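Keeping the Musska cell in cups

The Musska drinks cell at Flelside is a single arm, a brewer and a cup dropper, and of the three it is the dropper that takes up Kanyarat Thepsuriya's mornings. "The arm has needed one belt since December," she says. "The dropper needs somebody every day."

Her routine starts with the cell in hold. She opens the guard, takes the two cup tubes off their collars and lays out her work on the counter along the wall, where the paper towels and the sponge are kept. Cups for the first fill lie there on their sides. "I don't stand them up. A tall stack leans, and after a while the rims take the lean. The dropper's cam wants a round rim."

The collars are wiped with a damp towel, then a dry one. She does not use spray inside the dropper, as the film it leaves makes the cups stick in pairs. The drip grid is washed last.

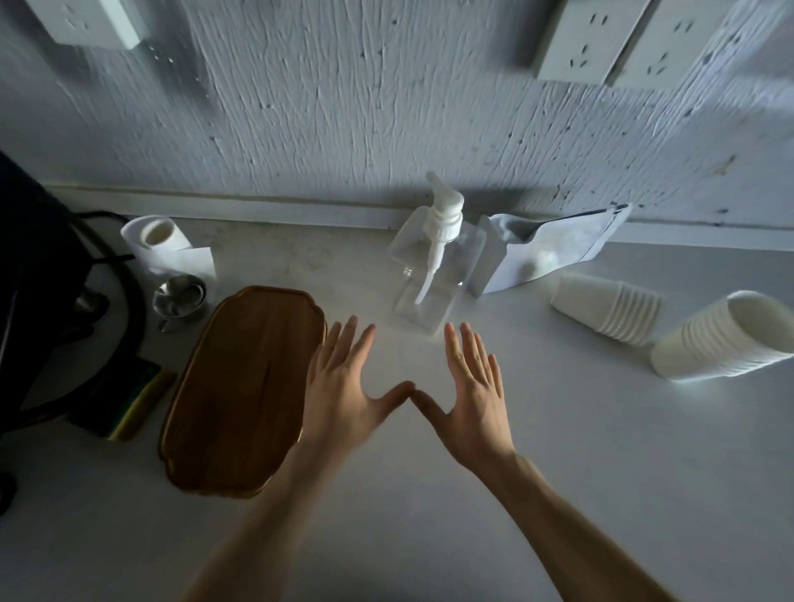
Setting the drop

Two cups at once is the fault she sees most, logged by the controller as code 581. The cause is usually the gap between the upper and lower cams, which is set with a feeler gauge and locked with a grub screw. Thepsuriya sets it cold, turns the cams by hand through four full drops, and only then restores power.

"If you set it warm it will be tight the next morning," she says. "People then open it up too far, and you get pairs."

After any change of cam or collar she runs 20 cups through in service mode and has the arm place each one under the brewer without filling it. The cycle counter stood at 3404 when the present cams were fitted, and the figure is written inside the guard.

Refilling is simpler, but she is strict about it. Plain paper cups come down from the shelf over the counter as nested stacks, and she compares two side by side before either goes in a tube. The ridges should run evenly down both. A wide space between two rims means a cup has been pushed in crooked – that cup is pulled out and thrown away.

"Hold them near the rims, and don't squeeze," she says. "A dent you can hardly feel will stop the cam."

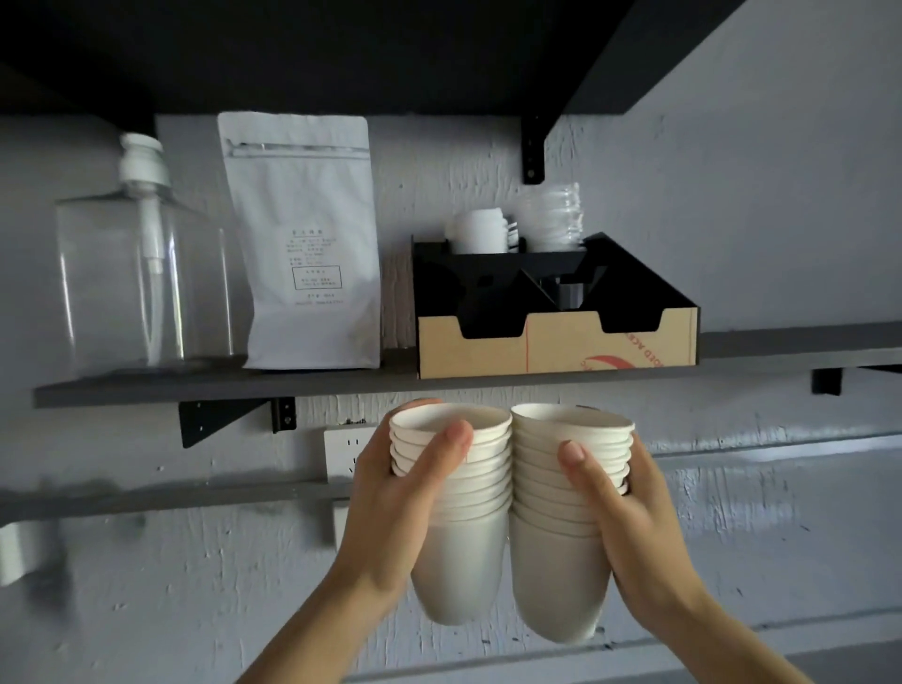
According to Stellan Boström, the comparison is worth doing, but the tubes should also be left a hand's width short of full. The weight of a full column presses on the lower cam, he says, and on the Owino cell he saw the drop timing drift by the end of each shift until the fill line was lowered.

Thepsuriya has tried the lower line and kept the higher one. Her cell is topped up at midday in any case, and the arm's wait at the dropper has been lengthened a little to cover a slow release. She would sooner have a low-cup sensor moved further up the tube, a change she has asked for and is still waiting on. "At present it warns me when the tube is nearly empty. By then the arm is already holding out its gripper for a cup."

Last updated: August 10, 2022

Related
Bikik brewer: descaling the inlet valve
Reading the dropper log
Replacing a wrist belt on the Musska arm

Contact | Copyright Flelside | Back to top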